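Lamai Nilsuwan coordina desde hace tres cursos el club de robótica Grakonau, que se reúne por las tardes en un aula taller del instituto. Llegó como profesora de tecnología y aceptó el encargo sin haber programado nunca un brazo. «Sabía soldar y sabía leer un manual. Con eso empezamos», cuenta.

El proyecto de este año se llama Relo y se presentará en diciembre en el encuentro Brernesetti. Consiste en enseñar a dos brazos a recoger objetos blandos de una mesa. La inscripción exige una memoria técnica de 30 páginas y una demostración ante el jurado.

Nilsuwan explica que el grupo descartó pronto los cubos de plástico. «Un cubo siempre tiene la misma forma. Lo coges una vez y ya lo has cogido todas. Queríamos algo que nos diera problemas».

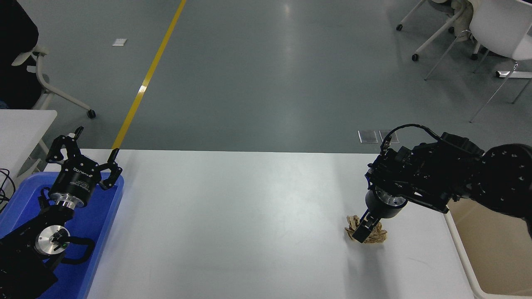 La elección del material salió de los propios alumnos, que probaron con tela, esponjas y cartón antes de ponerse de acuerdo. Se quedaron con el papel kraft arrugado, y es el brazo derecho el que baja con la pinza sobre la bola marrón mientras el izquierdo mantiene los dedos abiertos junto a la bandeja azul. «La bola tiene pliegues distintos cada vez que la haces», dice. «Si aprietas mucho, la aplastas, y si aprietas poco, se te va».

El equipo lleva registrados 3.116 intentos. De los últimos 241, alrededor de 84 acabaron mal, casi todos por un cierre demasiado temprano de la pinza. La coordinadora no lo considera un mal dato. «En octubre fallábamos más de la mitad. Ahora discutimos por décimas de segundo».

Queda pendiente coordinar los dos brazos en el paso de un objeto de uno a otro, la parte que más puntúa. De momento lo ensayan a velocidad reducida y con una alumna pendiente del botón de parada.

Preguntada por lo que hará el club después del encuentro, Nilsuwan responde que todavía no lo han hablado. «Primero hay que acabar la memoria. Vamos por la página doce».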